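Hirlow Linen Notes
Gallery 4: Bath towels, folds and borders
October 2020

Home | Galleries | Fabric terms | Contact

This gallery covers bath towels only. Hand towels and washcloths are in Gallery 5, bath mats in Gallery 6. The notes deal with three matters: how the face of the cloth is woven, how the ends are finished, and how both affect folding and stacking. Sources for the fabric terms are kept in a Zotero library, and the reading list is on the Fabric terms page.

Face weave

Terry is made with two sets of lengthwise yarns. One is held tight and forms the ground. The other is let out slack and forms the loops. Where loops are raised in some places and held down in others, the face shows a pattern – stripes, blocks, or a lattice of small diamonds.

A patterned face has less loop on it than a plain face of the same yarn. It folds flatter. It also shows snags sooner, as a pulled loop breaks a regular line and the eye goes to it. 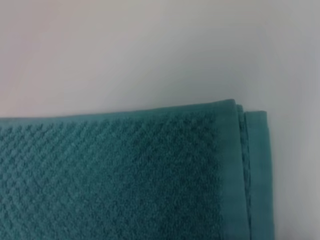
Teal is a useful color for checking texture. Very dark towels hide the loops and white ones wash them out under a bright lamp. On a mid-tone cloth the raised and lowered parts separate well, and a worn patch can be found without handling the towel.

Border and hem

The flat band near the end of a towel is usually a dobby border. It has no loops. It marks the end of the terry, gives the hem a thin cloth to turn over, and takes embroidery if any is wanted. Past the border the fabric is turned back and stitched down.

Two faults are common here. The first is border shrinkage. If the flat band shrinks more than the terry beside it, the towel end pulls in and the corners flare. The second is a loose hem thread. Trim it and restitch. Do not pull it.

Weight

Towel weight is given in grams per square meter. The Fabric terms page uses this scale:

300 – thin, quick to dry, suited to gym bags and travel
500 – general household use
700 – thick, slow to dry, needs a wide shelf
825 – very thick, best hung on its own bar

Anything heavier than the last entry is left out of these notes. A folded stack of such towels leans, and the fold opens again on the shelf.

Folding

The method used throughout the galleries is the Oakley fold, named for the street where the first linen closet was measured.

Lay the towel flat with the border ends left and right. Fold one long side to the center line, then the other over it. The towel is now a strip one-third of its full width. Bring one short end to the other and smooth the border by hand, pressing outward from the middle. Fold once more if the shelf is shallow.

The rounded fold goes to the front of the shelf and the hems go to the back. Single towels can then be drawn out without catching the edge of the one below. For an open shelf where the border is meant to show, reverse the stack. Heavy towels take two folds at most.

Washing before storage

Wash new towels once before the first use, without fabric softener. Shake each one out before drying so the loops stand up. Allow the borders to dry fully. They are thin but the turned hem is not, and a damp hem in a closed closet will smell within days.

Additions

The Druvov waffle towels will be added in January, along with a table of border widths. Gallery 5 has been renumbered, so older links to the washcloth page now lead to the index.

Previous: Gallery 3, Sheets and pillowcases
Next: Gallery 5, Hand towels and washcloths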